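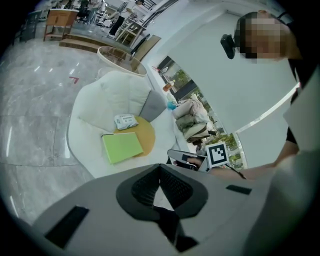
A smartphone held out at arm's length.

Getting a new phone without losing your logins

We had a great question come in from Oona Nieminen, who runs the front office at Huttunen in Rarkcombe, and it turned into such a long back-and-forth that I asked if I could write it up for everybody. She'd just ordered a new phone. Her old one has the authenticator app on it, the one that makes the six-digit codes for email, payroll, the parts ordering site and a handful of personal things. Her question was, "Do the codes come with me or do I start over?"

I love this question! It's the one I wish every customer would ask us before the box arrives, and most of the time we hear it after, when the old phone has already been wiped and dropped in the mail for the trade-in credit. So let's go through it properly, and if you're reading this with a perfectly good phone and no plans to change it, stay with me anyway, there's a part further down for you too.

First, what's in that app

When you turn on two-step sign-in for an account and scan the little square code, the website and your phone agree on a shared secret, a long string of characters you normally never see. From then on both sides use that string plus the current time to work out the same six digits. The website doesn't send you anything. Your phone could be in airplane mode in the middle of a lake and the codes would still be right (as long as its clock is).

The secret lives in the app, and it has nothing to do with your phone number. Moving your number to the new phone moves your calls and texts, so any account that texts you a code will carry on as before. Accounts that use the authenticator app may not, and people get caught by this all the time, because the new phone rings and the photos are all there and it looks like the move is finished.

Whether the secrets come across by themselves depends on the app and on how you've set it up. Some apps sync through an account you sign in to. Some make an encrypted backup, but only if you switched that on. Some will only move when you do an export from the old phone and scan it with the new one. And some bring over the names of your accounts and then ask you to sign in to each one again, which looks like success right up until you tap on it. Work accounts are the usual culprits there.

So the answer I gave Oona was "maybe, and let's find out while you still have both phones in your hands."

The overlap

If you take one thing from this item, please make it this: keep the old phone, charged and unwiped, until you have signed in to everything that matters using only the new one. I like to leave 2 weeks. Trade-in programs usually give you some time to send the old phone back, so check your paperwork for the date and use what you've got.

During the overlap, the job goes like this.

Open the authenticator on the old phone and write down the name of every account in it. Just the names, on paper is fine. You'll almost certainly find some you'd forgotten. Oona had a travel site from a trip she took before she even worked at Huttunen, and a forum for people who restore pedal sewing machines.

Look in the app's settings for something called transfer, export, sync or backup, and follow what it says for your app. If it shows a square code for the new phone to scan, do that somewhere private and please don't take a screenshot of it. A picture of that code can be as good as the keys themselves, and pictures have a way of ending up in shared albums.

Then test. Open a private browser window on your computer, go to each account on your paper list, sign in with your password, and use the code from the new phone. Cross it off. Do email first. So many other accounts send their reset links to your email that if you have that one, you can usually dig your way back into the rest.

If an account didn't come across, sign in with the old phone's code, find the security page, and add the new phone as an authenticator there. You may have to replace the old one, or you may be able to have both for a while. When you replace it, the old phone's code for that account stops working right away, so finish the new setup before you close the page.

When the whole list is crossed off, go back into each account's security page and remove the old phone if it's still listed. Sign out of the app, erase the phone with its own reset option, and send it on its way.

It sounds like a lot. Oona did hers over a lunch break and a bit of the afternoon, and she says the slowest part was remembering the password to the sewing machine forum.

Recovery codes, the unloved heroes

Nearly every service that offers two-step sign-in also offers recovery codes. They might be called backup codes or emergency codes. You get a short list of them, each works once, and each one stands in for the six digits if your phone is broken, lost or at the bottom of that lake.

And nearly everybody clicks past them! I did, for years. The page pops up at the exact moment you want to be done with the whole business, and there's a big friendly button that says you've saved them, and so you press it.

You can go back and get a new set any time from the same security page. A new set normally cancels the old one, so throw the old list away if you had one. Print them, or copy them out carefully (watch for zeros and letter O's), and put them with the papers you'd grab in a fire. A password manager is a decent place too, with one catch - if the recovery codes for the password manager itself are only inside the password manager, they're not much use. Keep that set on paper.

Please don't email them to yourself. I know it's handy.

A little look at our own numbers

After all this, Jarmo Lindqvist on our support desk got curious and ran a report on the business accounts we look after here at Allero. He found 2502 user accounts with two-step sign-in turned on, which made me very happy. Then he checked how many had only one method registered, meaning one phone with no second device, no recovery codes and no security key. That came to 1153.

I'll admit I'd hoped for a lower number. Still, every one of those is a quick fix, and for a work account it's even quicker, because you've got us. Over the summer Jarmo will be going company by company, sending each office manager a list of who has just the one method so it can be sorted out at a convenient time. The folks at Grolto volunteered to go first, back in May, and they made a morning of it with pastries. Everyone in the building now has a second way in. I'm told the almond ones went fast.

If you're keeping your phone

As promised, some homework for the rest of you, and it's short. Pick your email account and do 2 things: add a second sign-in method, and print the recovery codes. If you have time for another account after that, make it your bank or your password manager.

For the second method, a small hardware security key is lovely if the service supports it. You plug it in or tap it, it doesn't need charging, and it can live in a desk drawer or on a hook at home. An old tablet with an authenticator app on it also works fine, provided it has a screen lock and still gets updates. A text message to your phone number is weaker than either of those, and it's on the same phone you're trying to have a backup for, so I'd put it last. It does beat having nothing.

Passkeys came up too, as several of you have started seeing offers to create one when you sign in. They're great and I use them wherever I can. The same moving-day rule applies: find out whether yours are synced to an account or saved on that one device, and sign in from the new phone before you let go of the old one.

When you're already locked out

For work accounts, call us. We can reset your sign-in method once we've confirmed who you are, and that does mean we'll call you back on the number your company has on file or ask your manager to vouch for you. It takes a few extra minutes. Please be patient with Jarmo when he does this, even if you've known him forever and can hear that it's him - he has to be just as sure that it's you.

For personal accounts, we can't reset anything, but we can help you find the right recovery page and keep you company while you fill it in. Go to the service's website by typing the address yourself. Searching for a support phone number is risky, as there are plenty of fake ones. Some services make you wait a few days before they let you back in, and trying over and over can lengthen the wait, so do it once, carefully, from a computer you've used with that account before.

Oona's old phone has gone off for its trade-in now, and the new one passed every test on her list. She has also taped a note to the inside of the supply cupboard at Huttunen that says "New phone? Talk to me BEFORE you wipe it." If you'd like a printable version for your own office, reply to this newsletter and I'll send you one.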